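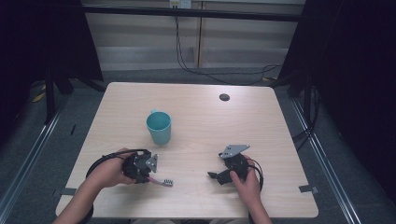
Prumstead Open Day Recordings

Hand-held gripper demonstrations, collected in June while visitors watched, leaned in and offered advice.

What is in it

114 episodes of one short tabletop job: pick up a toothbrush and stand it in a cup. Total length is 2,224 seconds. Each episode was done by a person holding a black gripper in each hand, with no robot arm involved, which disappointed several children and at least one uncle.

The toothbrush is pink and white. The cup is light teal. Both start on a bare wooden-topped table, and the left gripper usually gets to the brush first. The right one is there to steady the cup, though in many episodes it mostly keeps its partner company.

Who did the work

Zulema Lagos recorded the morning episodes and Beryl Clegg the afternoon ones. Zulema is quick. Beryl talks to the cup. There is no audio, so you will have to take our word for it.

Files

episodes/ - one folder per attempt, numbered in order of recording
notes.csv - operator, outcome, remarks
calibration/ - 2 files, one per gripper
mindora_export/ - the same episodes in Mindora format, for the people at Hartley who asked nicely

Outcome labels

placed: brush ends up standing in the cup
dropped: brush ends up elsewhere
tipped: cup goes over, with or without brush
applause: visitors clapped. This is not a quality measure. They clapped for tipped more than for anything else.

Known problems

Episodes 3 and 41 have swapped left and right gripper streams. We know which is which and have not fixed it.

The remarks column is in two styles. Beryl's are full sentences. Zulema's are "ok" and "ok?".

The tape tabs near the front corners of the table are gray. Please don't use them as a color reference - someone at Trundberg tried.

Use

Free for teaching and research. If you train something on it that beats Beryl, send the video to her first.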